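A Morning at the Unton Pantry Open House

I have a weakness for seeing where things get put away. Other people come home from a trip with pictures of cathedrals, and I come home with pictures of stockrooms, spice drawers and the backs of bakeries. So when I heard that Unton was opening its doors for a morning in June, I signed up the same hour and talked my cousin into driving.

Unton sets up pantries and break rooms for small offices, and the open house was held in the building where they try out their layouts before anyone else has to live with them. It's a long, plain place at the end of a street of tire shops. We nearly drove past it. The coffee was on a card table right inside the door, and it was good coffee, which put me in a generous mood from the start.

Our guide was Geetha Sastry, who plans the shelves. She talks fast and walks faster, and she had us handling things within five minutes. First came the dry goods corner, where she handed everyone a bag of rice and asked us to find a home for it. We all went straight for the top shelf. She let us do it, then asked the shortest person in the group (me!) to get one down again. Point taken. Heavy goes low, and I have already moved the flour at home.

After that came canned goods, then tea, and then the part I had been waiting for. I am a breakfast person. I would eat breakfast three times a day if my family would stand for it, and a whole section given over to granola and cereal was my idea of a good time.

The shelving they like for this is the black metal kind with slots down the posts and a light-colored board for the shelf itself. Geetha's rule is pouches up top, boxes down low. Stand-up pouches go at eye level with their fronts facing out, because people choose granola by flavor and they want to read the name without touching anything. There was Vanilla Chocolate Chip, there was Strawberry Pecan, and in between them was Pumpkin Cinnamon, the one I wanted to take home.
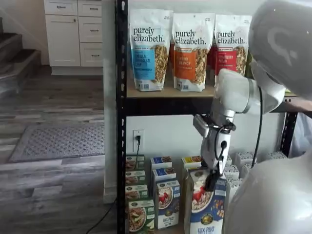
I asked about spares, since my own pantry is where second bags go to be forgotten. She keeps hers directly behind the first row on the same shelf. When the front one goes, the next one slides forward, and if there's only wall behind it, you put it on the list. My cousin, who runs a dentist's front desk and takes snacks very seriously, wrote this down on the back of her parking stub.

Boxes were a longer discussion than you might expect. They are sturdy, so they can be stacked, but a stack that's perfectly neat is one people are shy about taking from – at least that is Geetha's theory, and she has watched a lot of people stand in front of cereal. One man in our group felt strongly that boxes should stand on end like books. They went back and forth on it for a good while and parted friends. I'm with the man, for what it's worth, although I can see that a box lying flat lets you fit more in a low space.

From there we went through to the labeling table, run by Amnuay Chaiyaporn. He had been up since 4 getting ready and was still the most cheerful person in the building. He let us print our own labels with a system called Fluvora, and I made one for lentils and one for my cousin's car. The tape comes in 90-foot rolls, and he told me he goes through one faster than he'd like to admit. He also has nearly 400 jars in a back closet, every one of them empty and clean, waiting to be tried out in somebody's kitchen. I could have stayed in that closet until lunch.

The last stop was a talk on baskets, given standing up, and by then I was hungry enough that I missed half of it. What I did catch was that the ones with handles on the short side are easier to pull off a deep shelf. I checked at home and mine are all the wrong way around.

A few practical notes if you go. Parking is on the street and fills up by 9. The floor is hard, so wear real shoes. The tour took 85 minutes with our group, and we asked a lot of questions. There's no café, but Arumugam is a short walk back toward the main road and does a very nice potato dosa – get the coconut chutney. Geetha mentioned they hope to run another open house in the fall, with more time at the label table, and I've already put my name down for two.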